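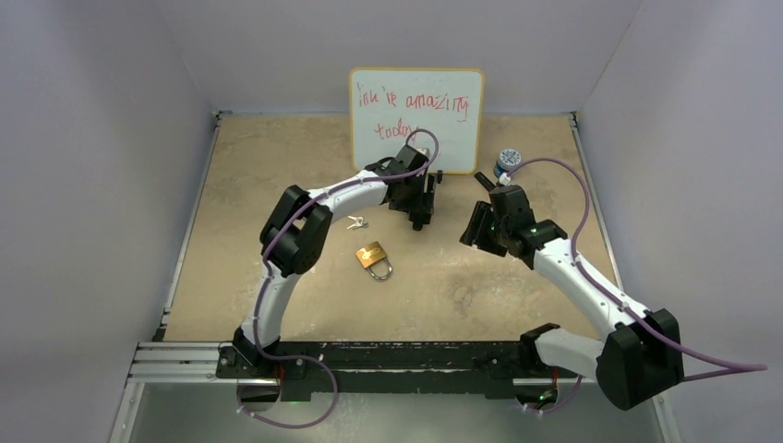

Figure 2. Two-arm cell with padlock and keys on the work surface.

4.2 Equipment costs and replacement planning

The budget for the Pritmont cell was divided into capital items and consumables. Capital items were the two arms, the mounting rail and the enclosure, all ordered through Vastdale under a single purchase agreement. Consumables were gripper fingers, cables and the small household objects used in the tasks. Quotations were also obtained from Plarkier, whose arms were cheaper to buy but carried a separate yearly charge for servicing. Over the planned life of the cell the difference was small, and delivery time decided the matter.

Cable replacement was budgeted per arm. The cables run outside the links and are clipped to them, so a damaged length can be changed without opening a joint — a point that reduced the sum set aside for outside repair. 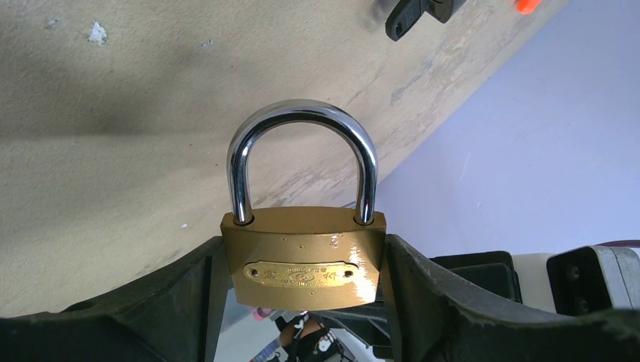 Spending on gripper fingers was the hardest item to forecast. The first plan, agreed in April, allowed 18 pairs for the project, on the supplier's advice. Metal objects such as the brass padlock are held directly between the two fingers, whose surfaces carry scuffs and grey marks along the top edges, and we therefore treated the fingers as wearing parts in the revised plan. A reserve of 17 further pairs was approved on this basis. Task objects were bought locally and charged to the general laboratory account. They formed a minor part of the total, though the Cao accounting rules require each purchase to be entered separately, and staff time for this work should be included in any similar budget.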